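グレルソープ検疫宿舎

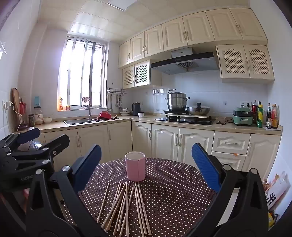
食卓に置かれた箸とピンク色のコップ。

グレルソープ検疫宿舎(グレルソープけんえきしゅくしゃ、英: Grellthorpe Quarantine Lodge)は、港町グレルソープの旧市街北側にある入国者用の隔離・健康観察施設。通称「北の宿舎」。運営はヒンデル社(Hindell)、所有は港湾局。感染症の発生地域から船で到着した者を一定期間滞在させる目的で設置。病院ではなく、治療機能は持たない。発症者は市立病院へ移送。

概要
建物は旧船員寮を転用したもの。本館と別館の2棟。本館は個室、別館は家族向けの台所付き区画。両棟は渡り廊下でつながるが、運用中は扉を閉鎖し、職員の行き来も原則禁止。入口は海側が到着者用、町側が職員用。物資の搬入口は町側のみ。
名称について。開設時の文書では「臨時滞在所」、のちに「検疫宿舎」に統一。ただし町内の道路標識には旧称が残る。英語表記も文書により揺れあり、LodgeのほかHouse、Hostelなど。
常時開いている施設ではなく、港湾局の指定があったときだけ運用。それ以外の期間は閉館、設備点検と職員研修に使用。

沿革
船員寮としての建設時期は資料により異なる。寮の廃止後は長く倉庫扱い。港湾局が買い取り、改修を経て検疫用に転用した。改修設計はニコロフスキ設計事務所(Nikolovski)。窓の開口制限、各室への独立換気、廊下の洗面台増設など。
当初の計画では本館のみの使用。家族連れを別々の個室に分ける案が批判を受け、別館の追加が決まった。別館の台所は寮時代の共同炊事場を区切り直したもので、広さは区画ごとにかなり違う。
2019年11月25日、運営契約がヒンデル社に一本化。それ以前は警備、清掃、給食が別々の業者で、引継ぎの記録も別々。契約一本化後も給食だけは再委託が続き、ドロノウ給食(Dronow)が担当。

滞在の手続き
到着者は港の検査所で問診を受け、専用車で宿舎へ。車両は町側の道路を通らず、埠頭沿いの通路を使う。受付で部屋番号と滞在期間を記した用紙を渡される。標準の滞在期間は17日。ただし同室者に発症があった場合は起算日が変わり、延長となる。延長の通知は書面。
滞在中は毎日検温。朝の結果は室内電話で申告、夕方は職員が戸口で確認する。検体採取は到着時と退所前の2回。開設当初は退所前の検査が任意で、受けずに退所することも可能だった。この点はのちの調査で主な論点となり、規則が改められた。
退所日は午前中に書類を交付。交通手段は本人手配が原則、宿舎の車は港と駅までのみ。迎えの車は町側駐車場で待機し、建物内への立ち入りは不可。

退所時検査をめぐる調査
5月、退所した滞在者が帰宅後に陽性と判明し、迎えに来た家族にも感染が確認された。滞在期間は満了しており、退所の手続き自体に違反はなし。ただ任意検査について、説明用紙が一部の言語でしか用意されていなかったことが分かり、港湾局が調査会を設置。
調査会は公開で開かれ、運営会社、港湾局、市の保健部門から聴取。争点は、検査を任意とした判断が誰のものだったか。港湾局は保健部門の助言に従ったと説明、保健部門は助言は暫定的なものだったと説明。議事録では両者の言い分が並記され、結論部分でも責任の所在は明示されていない。
報告書の勧告は30項目。主なものは次のとおり。
退所前検査の標準化。拒否した場合の滞在延長規定。
説明文書の多言語化と、口頭説明の記録。
警備員への感染対策研修。再委託先の職員も対象とする。
送迎者への事前連絡と、車内換気の案内。
日誌の様式統一。
大半は次の運用までに実施済みとされるが、日誌の様式統一については本館と別館で今も書式が異なるとの指摘がある。研修は閉館期間中に行うことになり、内容は手袋とガウンの着脱、廊下の動線、移送時の連絡など。

設備
個室は寝台、机、室内電話、専用の浴室。窓は上部のみ開く。洗濯は袋に入れて戸口に出し、返却は翌々日。
別館の区画には台所と食卓。食器と調理器具は備え付けで、退所後に全点を消毒する。食材は注文票で申し込み、町側の搬入口から届く。酒類の注文は運用ごとに扱いが変わり、禁止の時期も許可の時期もあった。
中庭は時間割制。1組ずつ、職員の付き添いあり。雨天は中止で振替なし。この点の苦情がいちばん多かったという。
通信環境は当初貧弱で、改修で各室に回線を引いた。別館の端の区画では今でも繋がりにくいとされる。

給食
本館は1日3食を戸口に配膳。食物制限は受付時の用紙で申告。ドロノウ給食の献立は週替わりだが、滞在が長いため同じ献立に二度当たることになり、滞在者の手記などでよく触れられる。配膳時間は固定されておらず、初期には夕食が深夜近くになった例も。調査会でも取り上げられたが、勧告には含まれず。
使用済みの容器は使い捨て扱いで、室内で袋を二重にして出す。別館では食器を使うため回収は生ごみのみ。

費用
開設当初は公費負担。のちに滞在者の一部負担が導入されたが、家族料金の算定が複雑で請求の誤りが続いた。減免申請の窓口は港湾局で、宿舎では受け付けていない。問い合わせ先が請求書に書かれておらず、次の版で修正さたれ。

地域との関係
転用計画の公表時、旧市街の住民から反対の声。埠頭沿いの専用通路はこのとき追加された。職員の多くは町外から通勤しており、町内の商店を利用しないよう求める内規が一時あったが、商店側の反発もあり撤回。
閉館期間中は前庭のみ開放。建物内部の見学は行なっていない。

関連項目
検疫
隔離施設
港湾衛生
健康観察

この項目は書きかけです。「費用」の節には出典が不足しています。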